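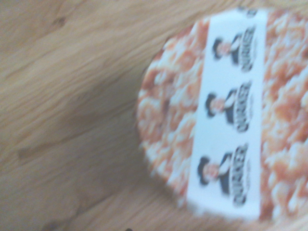
Oat Tub FAQ: the questions you keep sending me

I've been writing about breakfast and pantry stuff from my kitchen in Bondton for a while now, and oats get more mail than everything else put together. I've pulled the most common questions onto one page so I can stop typing the same reply at midnight. Last updated 22 Jul 2021.

Do you keep your oats in the container they came in?

Mostly, yes! I went through a glass jar phase (pretty, heavy, a pain to scoop from) and drifted back to round tubs with a flat top. They stack, they have a lid, and the cooking directions are right there when my brain isn't working yet. If yours came in a paper bag, move them into something that closes.

How long do they last once I've opened them?

Go by the date on the package first. After that, my nose does the job. Fresh oats smell a little sweet and nutty, and old ones smell like crayons or stale oil. We get through a tub long before that happens, but my friend Veronica Dumitrescu lives alone and writes the opening date on the lid with a marker. I've started doing that with the steel-cut ones, which I use maybe twice in November and then forget.

My lid won't stay on anymore. Any fixes?

Check the rim for dried-on oat dust before you blame the lid. A dry pastry brush gets it out. If the lid really is stretched, a wide rubber band over the top works fine, or use that tub for something that doesn't need sealing, like cookie cutters.

Can I wash the tub and refill it?

Plastic, yes: warm water, a drop of soap, and then leave it upside down overnight. Don't rush the drying. Cardboard ones I just wipe out with a dry cloth. I never pour new oats on top of old, by the way. The bottom layer ends up ancient.

Where should the tub live?

Anywhere cool, dry and dark-ish. Ours sits out on the table through breakfast and then goes back in the cupboard on the far side from the stove. I used to keep it right over the kettle, and the steam made the top layer clump into sad little pebbles.

I found tiny bugs. Do I have to throw everything out?

Ugh, sorry. I toss the oats, take the trash outside right away, and then go through the flour, rice and nuts too. Vacuum the shelf corners and wipe them down. Some people freeze new oats for a few days before they go in the pantry - I do it in summer and skip it the rest of the year.

What do you do with all the empty tubs?

Sumaiya Gamage, two doors down, takes them for her knitting, one ball of yarn per tub with a hole poked in the lid for the end to come through. Mine hold birdseed, clothespins and a truly embarrassing number of bread ties.

Is it okay to leave the scoop inside?

I do. Make sure it's dry and nobody has been stirring coffee with it (Lucian, I'm looking at you).

Got one I missed? Leave it in the comments and I'll add it next time I'm in here fixing typos.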